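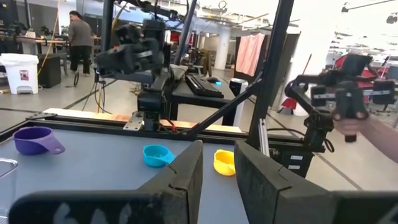

26 Apr 2019

Gripper fault, the long version

I said in March that I would write up the dropped grip problem once I understood it. I understand most of it now.

The task is nesting measuring cups. An operator moves the handles, the follower arms copy the motion, and we log everything. Our control code is called Kastden and the logger is called Besau. Both are homemade, and both come into this.

On run 965 the gripper closed on a cup, lifted it, and opened in midair. The operator had not let go of the handle. The cup bounced off the table, and we put it down to a loose grip and carried on. Then it happened again the same afternoon. The third time, the fingers opened and then snapped shut at full speed while I was reaching in to reset the cups. I got a pinched fingertip and a blood blister. I had my hand inside the reach of a live arm, and that part is my fault.

The Besau log for the third event shows good handle readings up to sample 3,522. From there to 3,558 the handle position reads zero. Zero happens to be a valid value in Kastden. It means fully open. So the gripper did as it was told, and when the real readings came back it closed as fast as the motor allowed.

The zeros came from the handle cable. The connector had worked itself partway out, and moving the handle to one end of its travel was enough to break contact. I could bring the fault on by hand 6 times in a row with the motors off.

I reseated the connector and added a strain relief. In the code, a missing reading is now a missing reading. The gripper holds its last position, the arms stop, and someone has to clear the fault before anything moves. Closing speed is capped after any restart.

We also changed how we reset the table. Motors off first, then hands in. It adds a few seconds to each run and I don't care.

What I still can't explain is the first drop. That log has no zeros in it, only a short gap in the timestamps. It may be a separate bug in Besau. I have turned on the extra logging and left it running.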